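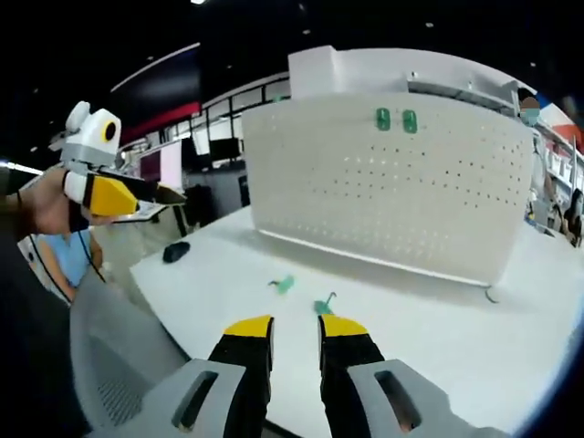 Bench and pegboard check, Graditen room — L. Gauthier, January

Pegboard divider stands steady: OK. Green clips at top of panel: OK, push test done
Small green hooked bits left on table: put back in tub at end of shift pls
Grey cable loop by panel corner: tie up, catches sleeves
Mouse near table edge: move in
Shelves behind: not overloaded. Bottom one, wipe
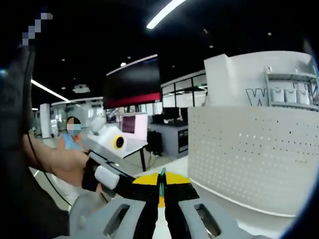 Strip lights: all on, no flicker. Downlights OK
Thin black cable: check for nicks, keep of the floor
Masks: box low, 60 left, Chepkoech to reorder
Walkway: clear at 4pm — recheck tomorow

Signed LG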